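Print this release | E-mail this release

FOR IMMEDIATE RELEASE
26/04/2025

Hattar Method Lets a Picking Arm Learn From Its Own Missed Grasps

DALLCOMBE – The robotics laboratory at the Dallcombe Institute has published results from Hattar, a training method for robot arms that pick mixed objects out of a bin. The method was developed with Bonari, a maker of sorting equipment for small warehouses. It uses failed grasps as training material, which most bin picking systems throw away.

In tests that ended in December, an arm trained with Hattar picked up objects it had not handled before on 42 more attempts per thousand than the same arm trained on successful grasps only. The gain was largest for objects that were leaning on or lying under something else. For single objects lying flat, the two versions performed the same.

Most learned picking systems are given a yes or a no for each grasp. Hattar keeps a short record of how the grasp ended: whether the fingers closed on nothing, closed on two things at once, or held the object and then lost it. Each type of miss changes the next choice of grasp point in a different way. The records are made automatically from the arm's joint readings and the bin camera, and no one labels them by hand. 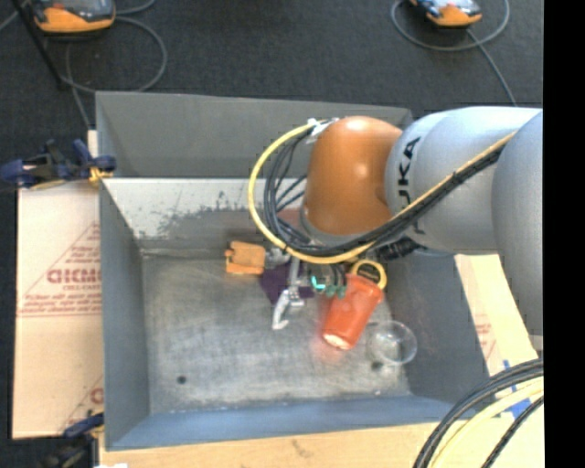 Hattar was trained on 117 household and workshop objects, picked to be awkward in different ways. The laboratory wanted soft items, shiny items and items that a camera has trouble seeing at all. Clear plastic is the hardest of these. A transparent cup resting where the floor of a metal bin meets the side wall shows up mostly as a thin bright rim, with the gray metal visible through it, and depth readings there are often wrong. A tinted cup is easier, and purple fabric on the bin floor is easier again to find, though fabric brings its own trouble once the fingers close. The test bin has sloped sides, so that objects tend to slide back toward the middle after a miss.

Trials were run in blocks of 50 attempts. After each block the objects were mixed and part of the set was swapped out. The arm ran with no change to its gripper or its cables during a block, and any block interrupted by a fault was dropped from the results and repeated.

The new method needs less data than the laboratory expected. Most of the improvement came in the first 30 blocks. Later blocks helped mainly with clear and very thin objects, and progress there was slow. Objects pressed flat against a wall of the bin are still a weak point – the fingers often cannot get in behind them, and the method has no way yet of nudging an object free before trying to lift it. Work on a push-then-grasp version is under way.

The laboratory also tested whether the lessons carry over to a second bin with taller walls. They did in part. Records of fingers closing on two objects were useful in the new bin without any retraining. Records of dropped objects were less so, and the arm needed fresh trials before its results matched those from the first bin.

Bonari plans to try the method on a sorting line at its own site. The company has not set a date for a product. Ketaletti, a software firm that supplied the tool used to store and replay the grasp records, will maintain that tool for other research groups that want to use it.

The paper, the grasp records and the object list can be requested from the Dallcombe Institute press office. The training code will be released after review.

Reader comments (3)

gripwright: Good to see the misses being shared. Is the object list only names, or are there sizes and weights too? We'd like to buy the same set.

Dallcombe Press Office: Names, sizes and weights are all in the list. A few of the items have gone out of production and are marked.

m_tolly: 42 per thousand is not huge, but for stuff that's piled up I'd take it. Would like to see this with a suction cup instead of fingers.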